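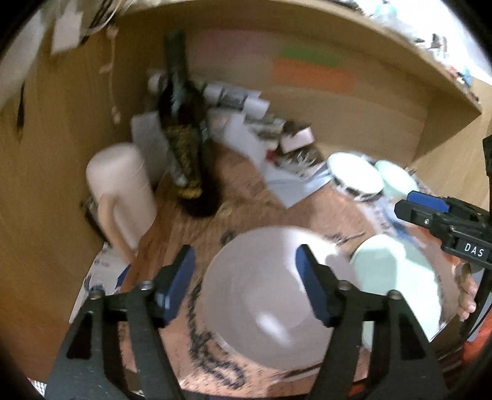 Two of the grippers at work on the bowls, Quezada Lane workshop.

By the time I find the right door on Quezada Lane the kettle is already on and my host is already talking. She has been a member of this shared workshop in Veltow for years, first for furniture and lately for Tomer, the two-armed robot she is building to put her dishes away. She would like to start with the grippers. I had a list of questions that started somewhere else, but we start with the grippers.

"Hold it, go on, squeeze it," she says, and hands me one. It's black, with two fingers and blue rubber pads on the inside of the tips, and I spend the next few minutes picking up everything within reach. It is very hard to stop! "Everyone does that. I had someone in here for a cup of sugar and they stayed until nine at night."

The idea is that the same fingers go on the robot later. For now a person holds one in each hand and does the job while a camera on each gripper records how it was done, and the recordings are what Tomer will learn from. She set herself a goal of 1000 of them before she'd let herself touch the arms again. She's now at 1481 and still hasn't gone back to the arms, which she admits is partly because she enjoys this bit so much.

"I thought it would be the dull part. But you find out how much your hands do! You go to lift a bowl and you've tipped it and slid a finger under before you've had a thought about it. Then you try it with two stiff fingers and you have to work out what it was you did."

Why bowls, I ask, and not something easier? Blocks, say, or tennis balls.

"I don't own a cupboard full of tennis balls," she says. "I wanted my own kitchen from the start. Bowls are slippery and they're curved every way at once, and they sit inside each other. If you pinch one at the rim it wants to swing. I love them. I've gone completely silly about bowls, I look at them in shops now and think about the wall thickness."

She keeps the table messy on purpose. A clean bench taught her very little, she says, so papers, boxes, bottles and whatever else is in the house get piled up and moved about between sessions. Her own counter at home is never bare, and the robot had better get used to it.

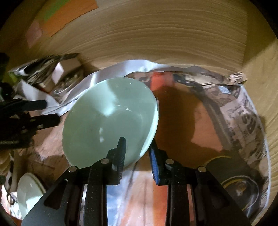 The rim is where most of our second cup of tea goes. One finger inside the bowl, one outside, and the pads have to meet the wall square or the whole thing twists in your grip. Her first pads were smooth and she hated them. The ribbed ones came after a long evening of cutting and gluing, and she went through 36 pairs before she had a rib spacing she liked on glazed bowls.

"Glaze is the colour of trouble," she says, then laughs. "No, I mean the shine of it. The camera sees this great bright streak running down the inside and the streak moves when you move. So I don't try to get rid of it any more. I record with the lamp here, with the lamp over there, in the morning with the sun coming in. The more sorts of shine the better."

And two hands, when one would be so much simpler to build?

"Oh, but two is where it gets good! One steadies, one lifts. Or you pass it across. My left is hopeless, by the way, it always has been, and you can tell from the recordings. I've had to practise. I now stir my porridge left-handed for the good of the project."

The arms themselves are under a bedsheet at the back. She pulls it off for me with some ceremony. They're driven by Lostov motors, bought second-hand as a lot, and so far the whole of Tomer has cost her $1811, every receipt of it in a biscuit tin. One shoulder has a grinding noise she doesn't like and plans to open up. The wrists need new brackets to take the grippers, and she has them drawn but not printed, as the workshop printer has been booked solid with somebody's chess set.

I ask what she'd tell someone starting at home. She thinks about this while putting the sheet back.

"Make the hand first. I made the arms first and they sat there for a winter with nothing on the ends. You can do so much with just the hand, and you can do it at the kitchen table. And put a bit of wool blanket down if they're good bowls."

She's hoping to have both grippers on the arms by October. The first job will be one bowl, from the table to the lowest shelf, no stacking. I've asked to be there for it, and she has told me to bring a bowl of my own, the shinier the better.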